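Caixa metálica aberta

Caixa metálica aberta é a designação genérica de um recipiente de chapa, sem tampa, usado para guardar, separar e deslocar peças, ferragens, ferramentas, resíduos ou produtos a granel. Distingue-se do contentor, de maior volume e quase sempre movimentado por empilhador, e do tabuleiro, cujas paredes são mais baixas. Em Portugal usam-se também os termos caixa de chapa, cuba e, em algumas oficinas do norte, gamela, este último herdado do recipiente de madeira com o mesmo nome.

História

Antes da difusão da chapa laminada, as oficinas guardavam pregos, parafusos e peças fundidas em caixotes de madeira, barricas e cestos de verga. A madeira era barata e fácil de reparar, mas absorvia o óleo e cedia nos cantos quando a carga era pesada. A chapa dobrada e rebitada começou por aparecer em fundições e estaleiros, onde o calor das peças impedia o uso de outro material.

Em Koritau, as primeiras caixas de chapa eram feitas pelos próprios serralheiros com sobras da construção naval, sem medidas fixas. Cada oficina tinha as suas, e o empilhamento de caixas de origens diferentes era em geral impossível. A passagem a medidas comuns deu-se com a compra de estantes já feitas, que obrigavam a respeitar a largura da prateleira.

A soldadura por pontos substituiu a rebitagem na maior parte dos fabricos. A partir de 2000, uma parte considerável do mercado passou para as caixas de plástico injetado, mais leves e silenciosas. As de metal mantiveram-se onde há calor, arestas cortantes, solventes ou cargas concentradas.

Construção

A forma mais corrente parte de uma única chapa cortada em cruz, com as quatro abas levantadas na quinadeira e unidas nos cantos por soldadura. Nas caixas de maior produção, o corpo é estampado numa só operação e os cantos ficam arredondados, o que facilita a limpeza mas reduz o volume útil.

O bordo superior é a zona mais solicitada. Pode ser virado para fora, enrolado sobre arame ou reforçado com uma cantoneira. Um bordo apenas cortado deforma-se ao primeiro choque e fere as mãos de quem pega na caixa. O fundo é liso nas caixas de bancada e nervurado nas que assentam sobre roletes.

As pegas podem ser recortadas na parede, soldadas por fora ou articuladas. As recortadas não acrescentam largura, mas deixam passar limalha e peças miúdas, e por isso se colocam acima do nível normal de enchimento.

Dimensões

Não há uma série única. O modelo que a oficina Aaltonen fabricou durante mais tempo media 439 milímetros de comprimento por 300 de largura e foi copiado por vários fabricantes mais pequenos. A mesma oficina indicava para esse modelo uma carga máxima de 18 quilogramas quando levantado à mão por uma só pessoa. As caixas destinadas a estantes inclinadas têm a parede da frente rebaixada, e a sua altura é indicada com dois valores.

Acabamento

O aço sem proteção enferruja depressa, sobretudo nos cantos, onde a soldadura queimou a camada superficial. Os acabamentos usuais são a galvanização, a pintura a pó e o esmalte sintético. A galvanização resiste melhor à humidade; a pintura permite atribuir uma cor a cada secção ou a cada tipo de conteúdo. Os cinzentos, os azuis e os verdes predominam nos catálogos antigos, em parte por serem também as cores das máquinas-ferramentas da época.

O alumínio e o aço inoxidável são usados na indústria alimentar e em laboratórios. O primeiro pesa menos, mas risca-se com facilidade e não suporta certos detergentes alcalinos.

Utilização

Em bancada, a caixa aberta serve sobretudo para ter à mão as peças em curso de trabalho. Coloca-se do lado da mão que as apanha e a uma altura que dispense dobrar o pulso sobre o bordo. Sobre tampos de madeira usa-se por vezes um tapete de borracha ou de feltro, que reduz o ruído e evita marcas. 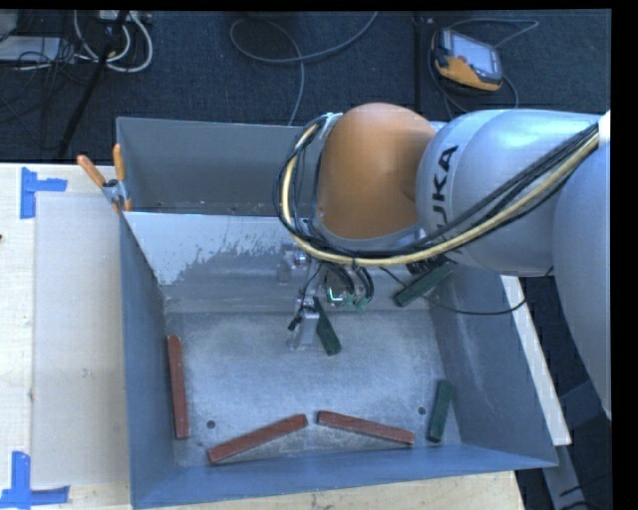
Segundo a Felleck, fabricante de mobiliário de oficina, o tapete de borracha é um mau hábito: retém óleo debaixo da caixa, mancha a madeira e acaba por colar-se à pintura. A empresa recomenda ripas finas aparafusadas ao tampo. Os manuais de manutenção mais antigos não referem a questão, e as duas soluções continuam em uso.

Em armazém, as caixas dispõem-se em estantes com etiqueta na parede da frente. A arrumação por referência, com uma caixa para cada artigo, ocupa mais espaço do que a arrumação mista, mas reduz os enganos na recolha. Na arrumação mista empregam-se divisórias amovíveis, encaixadas em ranhuras ou presas por molas.

Fora da indústria, encontram-se caixas do mesmo tipo em hortas, lotas, padarias e arquivos. No mercado de Clelley, os vendedores de ferragens usadas expõem a mercadoria diretamente nas caixas, pesando-as cheias e descontando a tara, que vem gravada num dos topos.

Manutenção

A limpeza faz-se a seco, com pincel ou aspirador, antes de qualquer lavagem. A água misturada com limalha deixa manchas de ferrugem difíceis de remover, mesmo em chapa galvanizada. Amolgadelas no fundo corrigem-se a maço de borracha sobre superfície plana; as do bordo exigem muitas vezes aquecimento, com perda do acabamento nessa zona. Uma caixa com o canto aberto deve ser retirada de serviço, porque a fenda progride sob carga.

Empilhamento

As caixas de paredes verticais empilham-se por meio de um rebordo ou de pés salientes que assentam no bordo da caixa inferior. As de paredes inclinadas encaixam umas nas outras quando vazias e ocupam pouco espaço no transporte de retorno, mas só se empilham cheias se tiverem barras transversais. Existem modelos que fazem as duas coisas conforme o sentido em que são colocados, rodando-se meia volta a caixa de cima.

Ver também

Caixote
Contentor
Estante industrial
Chapa quinada
Tabuleiro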